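Mandberg Two-Arm Recording Cell

The Mandberg is a benchtop cell for recording manipulation examples with two arms. It is sold to teams that train policies on demonstrations and need the same layout from one session to the next. Wrist and overview views are saved on one clock, along with joint positions and gripper state.

Glassware is a common request - clear objects are hard on depth sensors, so most customers want plenty of examples. The Heson task set has 40 household tasks, 17 of them with glasses or stands.
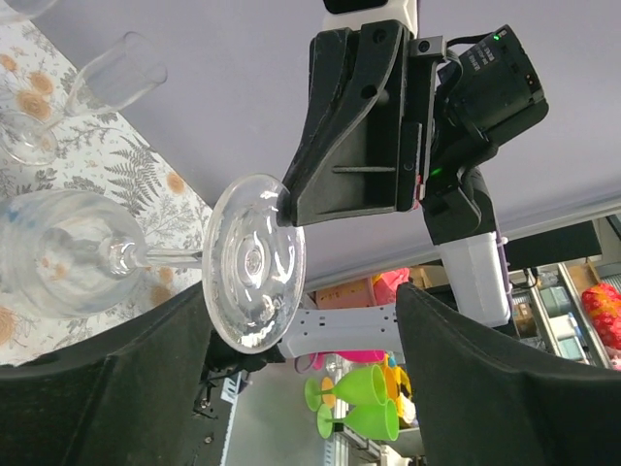
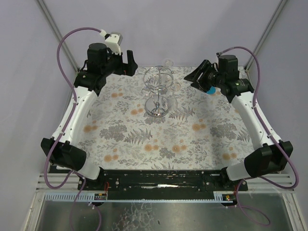
Can I record my own tasks?
Any task that fits on the tabletop can be added. Name it in the Heson software, set a start layout and begin recording. Failed attempts are kept and tagged, and you choose at export whether to include them.

Storage holds 3,000 episodes before the oldest must be moved off. Arms, enclosure and software ship together. The operator station is ordered separately - lead time is longer in August.

Related items
Ham operator station
Heson task set, household
Spare finger pads, pair
Mandberg single-arm cell

© 2021 Dirier | Contact sales | Back to top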